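Cuaderno de banco, célula de ropa
Junio, 9:10

Ayer por la tarde el brazo intentó entrar en un colchón. Lo apunto antes de que la versión oficial se vuelva más elegante que los hechos.

Contexto para quien lea esto desde Nososdale: en Betville tenemos el brazo Adamczyk montado en su columna junto a la cama de pruebas, con la política de recoger ropa doblada de una superficie blanda y llevarla a la balda. La política sale de las demostraciones grabadas a mano con la pinza portátil en dormitorios de verdad. El registro va por Kitier, como siempre. En el brazo, velocidad reducida, límite de fuerza a 40 N y una persona con la mano cerca de la seta. Lo de "cerca" lo comento luego, porque tiene su miga.

Lo que pasó. Segunda tanda de la tarde. El brazo baja sobre el montón de ropa, toca la manta, sigue bajando. Un poco de hundimiento es normal y hasta deseable: los dedos tienen que meterse por debajo de la prenda, y para eso hay que apretar la tela. Lo que ya no es normal es que siga bajando con la pinza cerrada, con una calma admirable, hasta que la muñeca toca la manta. El colchón se lo tomó bien. El somier empezó a crujir. La pantalla decía ESTADO: NOMINAL en verde.

Pulsé la seta. Paró. Nadie cerca del brazo, ningún daño a personas. Daños materiales: una almohadilla de goma despegada de un dedo, el soporte de ese mismo dedo girado sobre sus tornillos y mi confianza en el color verde.

9:40

Revisión mecánica. Desmontado el efector y puesto en la mesa. El soporte no está doblado, solo girado. Los tornillos pequeños no tenían fijador, y en la hoja de montaje pone que sí. La letra de la hoja de montaje es la mía. Limpio las roscas, pongo fijador medio, aprieto a par y marco con rotulador para que el próximo giro se vea de lejos. La almohadilla la pego otra vez, pero pido recambio: el adhesivo viejo ha dejado una capa brillante que no me gusta nada.

Comprobada la célula de carga con las pesas patrón. Lee bien en todo el rango. Una lástima, porque un sensor roto se pide por catálogo y a la hora de comer has terminado.

10:30

Registros. Kitier tiene la fuerza guardada durante toda la bajada. La curva sube despacio, como corresponde a algo que se hunde en espuma, cruza los 40 N y se queda ahí arriba tan tranquila. O sea, el sistema sabía perfectamente que estaba empujando de más. Lo anotó con precisión y no hizo nada al respecto. He trabajado en sitios así.

La parada por fuerza no es instantánea. Para evitar disparos por ruido, el supervisor exige que el límite se supere de forma continua durante 300 ms. En mesa rígida eso nunca ha dado problemas: cuando el brazo toca madera, la fuerza pega un salto tan grande que actúa antes el límite duro del fabricante. En blando el salto no existe. Todo depende de esa ventana, y la ventana no se había probado nunca en blando. Teníamos un ensayo de colisión impecable contra la mesa del taller, con su firma y todo, y una célula que trabaja sobre una cama.

11:15

Segunda pista, las demostraciones. Quería ver si la política había aprendido a apretar así o si se lo inventaba. He repasado el episodio 1003, que es el que más pesa en la zona de la cama según el informe de entrenamiento. Manta rosa de pelo, prendas dobladas encima, pinza en mano. La persona que graba baja, nota el tope con la muñeca y levanta. Ese "nota el tope" no queda en ninguna parte del fichero. La pinza portátil guarda postura y apertura; la fuerza la pone el brazo humano, que no exporta a ningún formato. Para la política, la superficie es lo que se ve en la cámara, y una manta mullida con bultos tiene la altura que uno quiera creer. 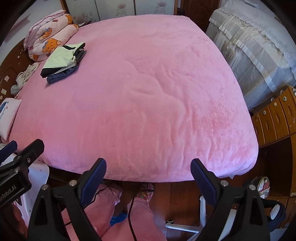
¿Por qué no saltó la parada si la fuerza estuvo por encima del límite más tiempo que la ventana?

Porque el contador de la ventana se ponía a cero cada vez que faltaba una muestra de fuerza. El supervisor trata una muestra perdida como si fuera una muestra buena por debajo del límite, y en la tanda de ayer se perdían muestras a menudo. El contador arrancaba, llegaba a media ventana, se comía un hueco y volvía a empezar.

Los huecos vienen de la red. Kitier estaba subiendo vídeo sin comprimir por el mismo conmutador que usa el controlador del Adamczyk, cosa que en la documentación de la célula figura como "provisional". Lo provisional lleva puesto desde que montamos la célula y ya tiene polvo encima. Sin la subida activa casi no se pierden muestras. Con la subida activa, la gráfica de llegadas parece un peine al que le faltan púas.

12:20

Reproducido. Bloque de espuma en la mesa, sin ropa, trayectoria vertical fija, sin política de por medio. Mano encima de la seta, ahora sí, encima.

Sin subida de vídeo: el brazo cruza el límite, espera la ventana y para. Correcto.
Con subida de vídeo: cruza el límite y sigue. Paro yo.
Con subida de vídeo, repetido: sigue otra vez. Paro yo, con menos curiosidad científica.
Cable del controlador directo, sin pasar por el conmutador, y subida activa: para solo. Correcto.

Quien quiera repetirlo, que use el bloque grueso. Con el fino se llega a la mesa enseguida y salta el límite duro, con lo que el fallo no aparece y uno se va a comer contento y equivocado.

Lo de la seta

En la sala de pruebas la seta está al otro lado de la cama respecto a la pantalla. Para ver el estado hay que ponerse a los pies; para pulsar hay que dar un paso y estirarse por encima del cabecero. Ayer llegué sin problema, pero venía ya mirando el brazo. Si llego a estar leyendo la pantalla, la pantalla me habría dicho que todo iba bien, como de hecho decía. El cable de la seta tampoco da para más; termina justo donde alguien decidió que terminaba la cama anterior, que era más estrecha.

Me preguntan por mensaje si no exagero con un brazo a velocidad reducida y un colchón. Puede ser. El límite de fuerza es lo único que hay entre esa política y una mano que esté recolocando ropa, y ayer ese límite no funcionaba. Que el afectado fuera un colchón lo decidió la suerte.

15:05

Hecho hoy:

Célula de Betville consignada, llave fuera y cartel puesto. El cartel dice NO USAR y debajo el motivo, que la otra vez se entendió como una opinión.
Controlador cableado directo al supervisor. El conmutador se queda para el vídeo y sus cosas.
Cambio en el supervisor: una muestra perdida conserva el valor anterior y el contador sigue corriendo. Dos perdidas seguidas, parada. Pasa los ensayos en el bloque de espuma, con la red limpia y con la red saturada a propósito.
El indicador verde ya no se llama NOMINAL. Ahora muestra fuerza actual, límite y muestras perdidas. Es más feo.
Tornillería de los dedos revisada también en el efector de repuesto. Tampoco llevaba fijador. Misma letra en la hoja.

Pendiente:

Alargar el cable de la seta y mover el soporte al lado de la pantalla. Hasta entonces no se rearma, aunque haya prisa, aunque sea "solo una tanda".
Ensayo de colisión en blando dentro del procedimiento, con espuma y con manta. Hace falta escribirlo y hace falta que lo firme alguien distinto de quien lo escriba.
Avisar a Nososdale. Su célula es copia de la nuestra, conmutador provisional incluido, y tienen la misma versión del supervisor. Que no corran nada sobre superficie blanda hasta cambiarla.
Preguntar en el soporte de Adamczyk si el límite duro se puede bajar por zona de trabajo. El manual menciona zonas en el índice y luego no vuelve a hablar del tema.
Tope de altura por software sobre la cama, medido con el palpador antes de cada tanda. Ya sé que la manta cambia el cero cada vez que alguien la sacude. Por eso, antes de cada tanda.
Demostraciones: hablar de si merece la pena una pinza portátil con sensor de fuerza. Más peso en la mano y más cable. Las personas que graban ya se quejan de la muñeca y tienen razón. No decidir esto por la tarde.

16:30

Respuesta de Nososdale: han mirado y también pierden muestras, más que nosotros. Dicen que ellos nunca han visto el fallo. Les he preguntado si han probado en blando y están escribiendo... desde hace un buen rato.

17:10

Han probado en blando. Célula parada también allí. Mañana les mando el parche del supervisor y la lista de ensayos, y que me devuelvan las curvas de fuerza en bruto, sin suavizar. Queda el somier por revisar: tiene una lama que ayer no sonaba así.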